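Wurnwood Workshop — The Water Corner

Photo gallery, 2 pictures

When we took over the back half of the Wurnwood building in April, there was one sink, and it was down a flight of stairs and at the far end of a corridor. People filled a cup in the morning and made it last until lunch. The first thing bought for the new room, before the shelves and before most of the chairs, was a water dispenser.

This page is part of the set showing the rooms as they are now. The bench room and the loading door have their own pages. The water corner gets one because it is where visitors are sent first, and because several people have written in to ask how we set it up.

The dispenser is the ordinary type that takes a large jug upside down on top. We looked at a plumbed-in unit from Prusteck and decided against it. The wall would have had to be opened up to bring a pipe across, and the landlord wanted drawings for that. A jug needs a flat floor and somebody willing to lift it. We order from Nostach, who deliver to the street door. From there the jugs come up by hand cart, and they stay on the cart until one is needed.

The floor is brown wood and was there when we moved in. It has a slight slope toward the middle of the room, which we found out when the first cabinet rocked. The feet were adjusted with a level and it has been steady since. A mat was tried under it for a few weeks. It held water along the edge and was thrown out. Now any spill is wiped up with a floor cloth, and the boards are oiled twice a year.

Picture 1. The dispenser with a jug in place, red label band around it. Two red taps on the cabinet front, round drip tray lower down. Bottles with red caps near the floor, white table to the right with flowers on it.

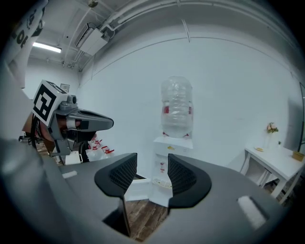

Comment from a reader: We have the same kind of jug at our place and the drip tray is the part that gets forgotten. Ours had to be replaced after one summer. Do you empty yours on a schedule or just when somebody notices? I would also like to know if you clean the taps yourselves or have the supplier do it.

The tray is emptied every morning at 8, when the room is opened. It pulls out toward you and goes down to the sink with the first load of cups. Once a week it is washed with dish soap and a bottle brush, grille included. The taps are wiped daily and cleaned properly each time the jug is changed. We do that ourselves. Nostach offers a service visit, but the room has to be free for it and that has been hard to arrange.

Changing the jug:

Switch the dispenser off at the wall.
Wipe the neck and cap of the new jug with a clean cloth.
Lift the old jug straight up and set it by the door.
Peel the seal, tip the new jug over and lower it without stopping halfway.
Wait for the bubbles to settle, then run a cup from each tap and pour it away.
Switch back on.

It is a two-person job if you have any trouble with your back. A full jug is heavier than it looks and there is no good place to grip it.

Small bottles are kept as well. They go out with people who are working away from the building for the day, and they cover us when a jug delivery is late. That has happened 3 times so far. Please take the open pack first and leave the others sealed.

The white table came from Fukuda, the office furniture place that closed its showroom on the ring road. It was meant for paperwork, but the light is better on the other side of the room and the paperwork moved over there. What is left on the table is mostly for looks. The flowers are changed when they start to drop. We ask that cups not be left on it, full or empty — the top marks easily and the rings have to be scrubbed out.

Most of the money went on the electrics. A new outlet on that wall, with its own breaker, came to 600, more than the dispenser and the table together. If you are planning something like this, check where your outlets are before you choose a corner. An extension cord across a walkway was ruled out for us by the insurance, and we would not have wanted one next to water in any case.

The room gets warm by mid-afternoon in summer, and that is when the jug goes down fastest. The fan is kept by the table. It can be moved to the benches if you need it there, but bring it back before you lock up.
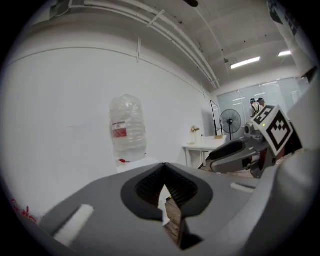
Picture 2. Water bottle with a red and white label, and the table and black standing fan at the back wall.

More in this set: Bench Room, Loading Door, Stairs and Corridor

Back to all Wurnwood galleries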